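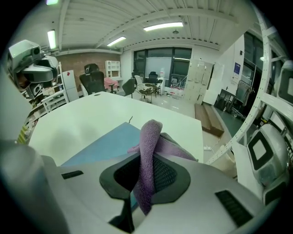
Last changed: January, 18:20

Arellano Field Logbooks

A transcription of the movement logbooks of a small grass airfield

What is in this package

Arellano Field was a grass airfield outside the town of Orkent. It was used by private owners, by a crop dusting company and, in the summers, by pilots who came to sell short flights over the town. The person on duty in the field office wrote each landing and each takeoff in a logbook. Three of these logbooks survived, and this package contains their text as tables. Every row is one movement of one airplane, so an airplane that came and left again has two rows.

The package has 1320 rows. It is not a full history of the field. At least one logbook is lost between the second and the third, and the third one stops in the middle of a page with no explanation.

Files

movements.csv is the main table.
aircraft.csv has one row for each registration mark that we could read with confidence.
remarks.txt contains the longer remarks that did not fit in a table cell, each with its row number.
changes.txt says what was corrected and when.

These 4 files are all you need. The page scans are not in the package because they are too heavy for our server. Please write if you want to see a certain page.

All files are in UTF-8. The separator in the CSV files is the semicolon, as many remarks contain commas. If your spreadsheet program shows everything in one column, you have to choose the semicolon by hand when you import.

Columns of movements.csv

The table has 14 columns, in this order:

row_id: our own number. It never changes, even if a row before it is deleted.
book: first, second or third logbook.
page: page number as printed in the book. The second book has no printed numbers, and there we counted from the cover.
line: the line on the page, counted from the top.
date_written: the date exactly as the clerk wrote it.
date_clean: the date in year-month-day form, empty when we could not decide.
time_local: local time. Please see the note on summer time below.
direction: in or out.
registration: the mark of the airplane.
type_written: the type of airplane as written.
pilot: the last name only, if given.
from_to: the place the airplane came from or was going to.
persons: number of persons on board, including the pilot.
remark: everything else that was on the line.

An empty cell means that the clerk left the space empty. A question mark alone means that something is written but we cannot read it. Please do not treat these two as the same thing. In the first version they were mixed, and one user made a chart of "missing pilots" which was really a chart of bad handwriting.

How the transcription was made

The scans were made by Jaqueline Nava with a flat scanner at the Orkent town library. The third book has a tight binding, so on its left pages the last letters of the remark column are in the shadow. When we were sure of the word we completed it. When we were not sure, we put the letters we had and then a question mark.

Wael Tazi and Rocío Puma typed the text. They used Somum, which is a small program written by Tae-yang Bang for typing old tables. Somum shows one line of the scan with the empty cells under it, and it does not let you go to the next line before every cell has a value or a mark. It is slow. We prefer it to the automatic reading that we tried first, which changed almost every letter Q to the number nine and was very sure about it.

Wael typed the first and third books and Rocío typed the second. Then each of them typed again 50 lines from the work of the other, without looking at the first result. The differences were mostly in the pilot names and in the remarks. The times and the registrations agreed well. We did not type the whole set twice, and we would like to do it if we find the time.

Macario Manríquez learned to fly at Arellano Field when he was young, and he read the complete table after it was typed. He corrected many place names. Farm strips in the area were often called by the name of the owner, and when the farm was sold the pilots went on using the old name for years, or used both. His corrections are in from_to, and the form on the page is kept at the start of the remark, between square brackets.

Known problems

Summer time. We do not know in what year the field office began to change its clock. In the second book there are some days when an airplane arrives before it left the previous field, if you compare with the letters of the crop dusting company. We left the times as written. Do not calculate flight times between Arellano and other places without thinking about this.

Passenger flights. On busy summer days the clerk did not write every short flight. There is one line such as "rides until dark" and then nothing until the next morning. Such a line is one row in our table, with the persons column empty. If you add up the persons column, the result for the summer months will be much too low. The winter months are more complete.

Same airplane, different marks. Some owners changed the registration after a sale or an accident. In aircraft.csv there is a column called same_as, which we filled only when a remark in the logbook says it clearly. Macario believes that there are more cases. He is probably right, but we wanted a written source for each one.

Types. The clerks wrote the types in their own way. A biplane can be "biplane", "two wing", "the duster" or only the color. In aircraft.csv we tried to give a common name to each, and the column how_sure says high, medium or low. For the rows marked low, please do not quote the type in a publication.

Direction. Five lines of the first book have an arrow in place of in or out. We understood the arrow to the left as in, because it agrees with the next movement of the same airplane in all cases but one.

The word Rumance. It appears many times in the remark column of the third book, and people ask about it. It was the name of the café beside the hangar, and "Rumance" next to a movement means that the pilot was waiting there or left his keys there. It is not a place you can fly to. In the previous version we had it in from_to in a few rows, and this is now corrected.

What this data is good for

We made the tables for people who are interested in the local history of flying, and for families who look for a name. It can also be used in class to practice cleaning of old data, as it has most of the usual troubles. A teacher in Orkent already did this with her students, and they found two of the errors listed in changes.txt.

It is less good for questions about how much flying there was in general. The field was small, the books have holes, and the clerks had different habits. One of them wrote the weather every day and another wrote almost nothing except the mark and the time. A quiet month in the table may be only a quiet clerk.

Names of persons

We publish the last names of pilots because they are in the logbook, and the logbook was open on the counter of the field office for everyone. The first names, addresses and debts which appear in some remarks were taken out of remarks.txt and replaced with the word "removed". If you are a relative and you want to see the original line, or if you want a name to be taken out of the table, please write to Rocío.

How to open the tables

Any spreadsheet program will do. Please set the registration column and the time_local column to text before you import. If you do not, some programs will change a time like 0740 to 740, and a few of the registrations will become dates. In the case that you use a script, read every column as text first and convert later.

To join the two tables, use the registration column. It is in capital letters with no spaces in both files. Rows with a question mark inside the registration have no partner in aircraft.csv.

Use and citation

You may copy, change and share the tables for any purpose. We ask that you name the source as "Arellano Field Logbooks, Orkent" and that you say which version you used. The version is in the first line of changes.txt. If you correct something in your own copy, we will be glad to hear it, and your name will be put next to the correction unless you prefer otherwise.

Sending corrections

Please send the row_id, the column, the present value and the value you suggest, with a few words on how you know it. A memory is welcome also as a source, but please tell us that it is a memory. Corrections that come from a photograph, a letter or a pilot's own logbook are entered first. For the others we ask Macario, and he likes to take his time.

Still to do

Look for the lost logbook. The last owner of the hangar moved away and we have an old address only.
Type the second book again from the start.
Add coordinates for the farm strips, at least for those that can still be found on an old map.
Decide what to do with the weather remarks, which could be a separate table.
Tae-yang is making a version of Somum that can be used without installing it. When it is ready, the link will be put in changes.txt.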